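Why my replanner was always a beat behind
8/13/24 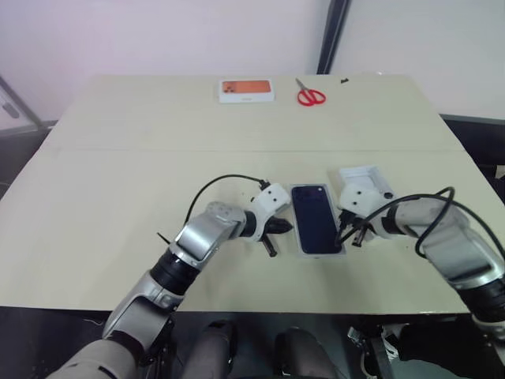 I have been meaning to write up the timing work on our planner for ages, and now that it finally runs the way I hoped, I have no excuse left. The planner is called Ornivura (I didn't pick the name, but I've grown fond of it), and its whole job is to look at the cameras, decide where two arms should go next, and keep changing its mind politely as the world changes. For months it changed its mind too late. The phone task was where it hurt the most. With a dark phone lying flat in a shallow white box part and a gripper on either side of it, there is very little room for an arm that is acting on old news. Both sets of fingers have to work close to that pale rim, and the rim on a cream table is not exactly a gift to the perception side either.

My first guess was the solver, so of course I spent a happy and completely wasted stretch of March making the solver faster. I got it down to 20 milliseconds and the arms still lagged! Then Salvador Falcão, who maintains our logging tool Zarkov, asked me a very simple question over lunch: which clock was I using to stamp the joint states? I said the planner's clock, naturally. He just kept eating his soup.

So I went back and looked. The camera messages were stamped when the exposure ended, but the joint states were stamped when my process got around to reading them, and on a busy machine those are very different moments. The worst gap I found in the logs was 73 milliseconds. The planner was pairing a fresh arm pose with a stale picture and treating them as one instant – no wonder it reached for where things used to be.

The fix is a small buffer that keeps recent joint states with their driver timestamps and interpolates to the camera time before anything gets planned. It came to 80 lines, and a good part of that is comments, as I know I'll forget all of this by winter. I also made the planner refuse to plan if the buffer can't cover the camera time, and that check has already caught one bad config of mine.

Next I want to move the same buffer over to Batista, our older control stack, where the timestamps are even messier and half of them are stored as plain floats. If you've done something like this with two arms on separate drivers, please write to me – I'd love to compare notes.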